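# Dridside: Stand am Küchentisch und im Rechner
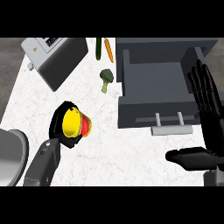 **Offene Werkstatt Grenidine · Gruppe Robotik** | Stand 19.9.23

Seit dem letzten Rundbrief ist an Dridside vor allem in der Simulation gearbeitet worden. Die Aufgabe heißt bei uns »Becher in die Schublade«: Der linke Arm greift einen Becher von der Arbeitsplatte, der rechte ist für die Schublade zuständig. Der Becher ist außen gelb und innen rot und liegt beim Transport auf der Seite im Greifer. Toaster, Gurke, Karotte und Brokkoli stehen und liegen als weitere Gegenstände auf der Platte und dürfen nicht verschoben werden.

Für alle, die seit Mai nicht dabei waren, kurz der Aufbau. Dridside hat zwei Arme, die an einem gemeinsamen Gestell hängen. Das Gestell ist aus Aluprofilen geschraubt und steht im hinteren Raum neben der Drehbank. Fertig montiert ist davon bisher der linke Arm bis zum Handgelenk. Der rechte Arm ist bis zum Ellbogen aufgebaut, die Unterarmteile liegen gedruckt im Regal. In der Simulation sind beide Arme vollständig, deshalb können wir dort schon Bewegungen ausprobieren, die am echten Gerät noch ein paar Wochen warten müssen.

## Was in der Simulation läuft

Die Küche ist ein einfaches Modell mit einer hellen Marmorplatte und einem dunkelgrauen Schrankelement. Die Schublade hat einen Stangengriff auf zwei kurzen Haltern. Diesen Griff haben wir auch als Maß für das echte Probestück genommen. Wer einen Unterschrank mit so einem Griff abzugeben hat, meldet sich bitte, dazu unten mehr.

Ein Durchlauf gilt als bestanden, wenn der Becher in der Schublade liegt und sonst nichts auf der Platte bewegt wurde. Nach 60 Sekunden wird abgebrochen. Jeder Block hat 204 Durchläufe mit leicht veränderter Lage des Bechers, acht Blöcke sind gerechnet, zusammen 1632. Die Protokolle liegen auf dem Werkstattrechner im Ordner der Gruppe, nach Blöcken sortiert. Bitte dort nichts umbenennen, die Auswertung sucht nach den Dateinamen.

Die Fehler verteilen sich ungleich. Am häufigsten rutscht der Becher beim Anheben im Greifer nach unten, sodass die Öffnung am Schubladenrand hängen bleibt. Am zweithäufigsten greift die rechte Hand am Griff vorbei. Dann schließen sich die Finger in der Luft, und der Arm zieht trotzdem zurück. Das ist im Programm leicht zu erkennen, wurde bis zum sechsten Block aber nicht abgefragt. Jetzt wird der Fingerwinkel nach dem Schließen geprüft, und wenn er zu klein ist, fährt die Hand wieder in die Ausgangslage und versucht es noch einmal.

Zusammenstöße der beiden Arme kommen kaum noch vor. Der linke Arm wartet vor der Schublade, bis die rechte Hand den Griff freigegeben hat. Das kostet Zeit, und einige Durchläufe enden am Zeitlimit. Impi Sjöberg hat vorgeschlagen, den Wartepunkt näher an den Schrank zu legen. Das wird im nächsten Block gerechnet.

## Zwei verschiedene Hände

Bei den letzten Treffen kam mehrmals die Frage, warum links ein Greifer und rechts eine Hand mit Fingern sitzt. Der Greifer ist schneller zu bauen und hält einen runden Becher gut. Für den Stangengriff an der Schublade wollten wir Finger, die sich dahinter einhaken können. Die Hand im Modell hat vier Finger und einen abstehenden Daumen. Ob wir den Daumen am echten Gerät antreiben, ist offen. Für die Schublade reicht ein fest eingestellter Daumen, und jeder zusätzliche Motor muss irgendwo im Unterarm Platz finden.

Im Moment spricht viel dafür, die Hand zuerst mit starrem Daumen zu drucken. Die Aufnahme wird so gezeichnet, dass ein Servo später nachgerüstet werden kann. Die Zeichnung ist zur Hälfte fertig. Es fehlen die Kabelführung am Handrücken und die Bohrungen für das Handgelenk.

## Linker Unterarm

Der gedruckte Unterarm hat sich beim ersten Belastungstest an der Ellbogenseite verzogen. Wir hatten die Wand dort zu dünn angelegt und die Teile stehend gedruckt. Die zweite Fassung ist liegend gedruckt, mit dickerer Wand und eingepressten Gewindebuchsen. Sie hält. Die Buchsen bitte nur mit dem Lötkolben aus der blauen Kiste einsetzen, der andere ist für Elektronik und soll sauber bleiben.

Am Handgelenk gab es Spiel. Es kam aus der Kupplung zwischen Motor und Welle, die Madenschraube saß auf der runden Stelle der Welle. Die Welle hat jetzt eine angefeilte Fläche und das Spiel ist weg. Beim rechten Arm wird das gleich so gemacht.

Offen ist die Zugentlastung. Das Kabelbündel läuft derzeit außen am Unterarm entlang und ist mit Kabelbindern befestigt. Beim Drehen des Handgelenks spannt es. Zwei Möglichkeiten stehen an der Tafel im hinteren Raum: eine Schlaufe mit Federstahl oder eine Durchführung durch die Gelenkachse. Die Durchführung ist schöner, verlangt aber eine Hohlwelle, und die müsste gedreht werden. Wer an der Drehbank eingewiesen ist und Lust auf so ein Teil hat, schreibt an die Gruppenliste.

## Elektronik

Die Farkon-Platine steuert alle Motoren des linken Arms. Nach dem letzten Update der Firmware meldete sie beim Einschalten manchmal einen Fehler am dritten Kanal. Ursache war ein Stecker, der nicht eingerastet war. Die Stecker sind inzwischen beschriftet und mit einem Tropfen Heißkleber gesichert.

Für den rechten Arm wird eine zweite Platine gebraucht. Sie ist bei Jääskeläinen bestellt, zusammen mit den Winkelsensoren und einer Rolle Silikonkabel. Die Lieferzeit beträgt laut Bestätigung 4 Wochen. Bis dahin kann der rechte Arm mechanisch fertig werden, Probefahrten gibt es erst danach.

Der Not-Aus ist angeschlossen und trennt die Versorgung der Motoren. Die Logik bleibt unter Spannung, damit die letzten Werte ausgelesen werden können. Das bedeutet auch: Nach dem Drücken sinkt der Arm ab. Vor jedem Test den Schaumstoffblock unter den Ellbogen legen und die Hände aus dem Bereich nehmen. Wer allein in der Werkstatt ist, schaltet die Motoren nicht ein.

## Vom Modell auf den Tisch

Sobald der linke Arm verkabelt ist, wird die erste Hälfte der Aufgabe am echten Gerät probiert: Becher greifen, anheben, auf der Seite halten, wieder ablegen. Die Schublade kommt später dazu. Als Unterlage nehmen wir die alte Arbeitsplatte aus dem Lager. Sie muss vorher auf Länge gesägt werden, und die Schnittkante braucht ein Band.

Ein paar Dinge werden sich unterscheiden. Die Reibung zwischen Fingern und Becher ist im Programm ein einziger Wert, den wir geschätzt haben. Glasierte Keramik wird vermutlich glatter sein. Impi hat Fingerbeläge aus dünnem Gummi zugeschnitten, die sich aufkleben und wieder abziehen lassen. Wir messen zuerst ohne Belag, damit es einen Vergleich gibt. Dafür hängt der Becher im geschlossenen Greifer an der Federwaage, und wir notieren, bei welcher Kraft er rutscht. Dieser Wert geht zurück ins Modell, danach werden die Blöcke neu gerechnet.

Auch das Gewicht der gedruckten Teile stimmt noch nicht überein. Im Modell stehen die Zahlen der ersten Fassung des Unterarms. Die zweite ist schwerer und muss gewogen werden, am besten vor dem Einbau der Kabel und noch einmal danach.

## Gesucht und zu tun

- Unterschrank oder einzelne Schublade mit Stangengriff, Zustand egal, Auszug muss laufen
- Becher aus Keramik in verschiedenen Größen, auch mit Macken
- Rechten Unterarm entgraten und Buchsen einsetzen (Teile im Regal, Fach mit der Aufschrift Dridside)
- Arbeitsplatte zusägen
- Zeichnung der rechten Hand fertigstellen
- Anleitung zum Starten der Simulation durchlesen und Lücken melden

Der letzte Punkt eignet sich gut für Leute, die neu in der Gruppe sind. Die Anleitung hat bisher nur ausprobiert, wer sie auch geschrieben hat. Man braucht dafür den Werkstattrechner und einen Abend, Vorkenntnisse sind keine nötig.

Die Gruppe trifft sich weiterhin im hinteren Raum, die Termine hängen an der Tür und stehen im Kalender der Werkstatt. Fragen zur Simulation gehen an Impi Sjöberg, alles andere an die Gruppenliste. Spenden für Material bitte mit dem Stichwort Dridside in die Kasse am Eingang legen.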